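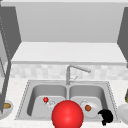 1/ Perkbridge planner, sink scenes: what changed in the collision layer

We replaced the single mesh for the double sink with a convex decomposition. The old mesh was treated as a solid hull, so both basins were filled in as far as the checker was concerned. Every grasp below the rim came back as "start state in collision."

2/ The new version has one set of pieces per basin, plus the divider as its own body. Keeping the divider separate matters for the cost function. We want a clearance penalty on it that we don't want on the basin floor, where the fingers have to get close.

3/ The faucet is still the worst obstacle. With the spout above the basins, straight-down approaches get pruned early and the sampler spends its budget on tilted ones. Timeout is 30 seconds per query. Mircea Voicu is testing a seed from the previous solution instead of a cold start.

4/ Perception next. The clear glass in the left basin is mostly highlights against gray metal. The segmenter splits it into two or three fragments and the tracker gives each one an ID. Merging by depth doesn't help, as the depth there belongs to the basin wall.
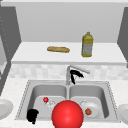
Yiran Dai
2026-02-07

5/ Same thread, on labels. Round things are a problem at this scale. The small red ball and the brown piece of food on the plate get similar box sizes, and our class head leans on size more than it should. Color jitter in training made it worse. Turned it off for this run.

6/ Dishes at the edge of the view: a plate showing only half its rim was getting a full-circle fit with the center placed off the counter. The fitter now returns "partial" below an arc threshold and the planner ignores partials as grasp candidates – they still count as obstacles.

7/ Tooling. Lorna Cabrera wrote a replay script that loads any logged state into Tolentino, our scene viewer, and reruns one planning query with a fixed seed. Out of 3,000 logged queries, 61 changed result between two runs of the same binary. All 61 came down to thread order in the nearest-neighbor lookup. Fixed by sorting ties on node ID.

8/ Occlusion by the divider. From a low view the far basin loses most of its floor. We now mark those voxels unknown. Before, they were free, and the planner was happy to route a wrist through them.
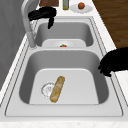 Black gripper above the right rim, bread roll in the near basin. Most of the far plate is hidden by the divider.

9/ Bread next to the drain strainer is a good test for the grasp scorer. Where the two overlap in the view, the antipodal sampler kept picking a contact pair with one point on metal. It now rejects pairs that cross an instance mask.

10/ Towel on the faucet: modeled as a rigid blob with 5 cm of padding. Crude, but it keeps the arm away from it. Deformables are on the list for June.

11/ Known open issue: replanning while the gripper is over the rim can flip the elbow between two solutions of equal cost. Adding a joint-distance term fixes it and slows the search. Numbers after the next full run.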